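The Bramus 40 is a countertop plate warmer for small restaurants, guesthouses and cafes that serve hot food through the winter. It holds up to 38 dinner plates in two stacks and brings them up to serving temperature before the first orders go in. Jerano makes the cabinet and Koveo handles sales and service.

Most of our customers run a dining room with one or two people in the kitchen, and the controls were laid out with that in mind. There is one dial, one power switch and a door that opens to either side. 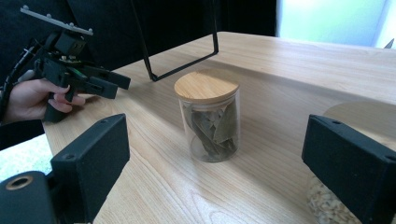
*Bay leaves in a glass jar with a bamboo lid.*

## Placement

The warmer needs a flat surface and four inches of clearance at the back. Don't push it against a wall or store towels on top. The feet are rubber and can be unscrewed if the unit has to fit under a low shelf.

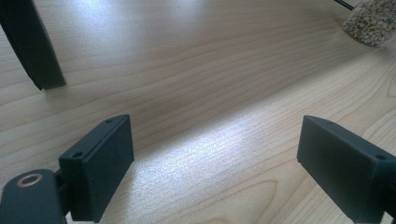

The Bramus 40 is usually set up at the pass, within reach of whoever is plating. It can also go out front on a sideboard for buffet service. On a pale wood tabletop with a glossy finish like this one, put the optional heat mat under the cabinet - the base gets warm after several hours at the top setting. Stone and steel counters don't need the mat.

## Details

- Capacity: 38 plates, up to 11 inches across
- Settings: 4
- Warm-up from cold: some 40 minutes with a full load
- Door: reversible, hinge kit in the box
- Part number: 582

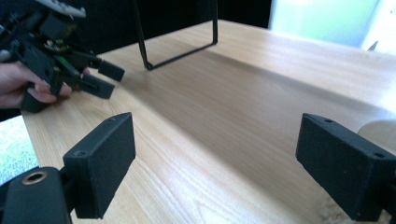 ## Ordering and service

Orders placed before October ship with the heat mat included. After that the mat is sold separately. Replacement door seals and dials are kept in stock, and either can be changed with a regular screwdriver.

For restaurant orders, write to Ona Uibo. Repairs and spare parts go through Priit Avotiņš - please have the serial number ready, it's on the plate behind the door. The larger Bhatt cabinet has its own page.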